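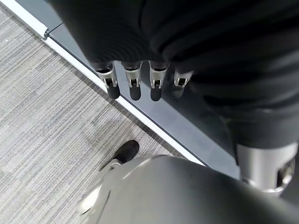
Taddale office - carpet and trim, July

Quick page, will tidy it up later. People kept asking what we went with for the back room at Taddale so putting it all in one place. Gray carpet, white trim, done.

Gray carpet, fine striated pattern. We had 4 samples from Dodent on the windowsill for ages and this was the one that everyone stopped arguing over. Lines are subtle. From the doorway it reads as plain gray.

The order was 381 square feet, which covers the room plus the closet plus a bit for mistakes. Used most of the bit for mistakes.

White trim. Same paint as the hallway, Nillon satin, 2 coats. Did the trim before the carpet went in and would do it that way agian. Touch-ups afterward with a piece of cardboard held against the edge - slow but fine.

Cost questions: the carpet pad was 59 dollars a roll from Shao, pickup only. Didn't keep the receipt for the trim paint, sorry. Tack strip came out of the leftovers from the front room.

Still to do: the threshold strip at the door. Ordered the wrong width, sent it back, waiting. Please lift your feet til then. Also the closet shelf needs to go back up, and someone has the good level, pls return it.

Vacuum note - go along the lines first and then across. Suction only, no beater bar for the first month. Coffee goes on the desk side please.

More when the door is sorted. If you want the leftover piece of carpet it's rolled up in the hall closet, around a yard wide, first come gets it.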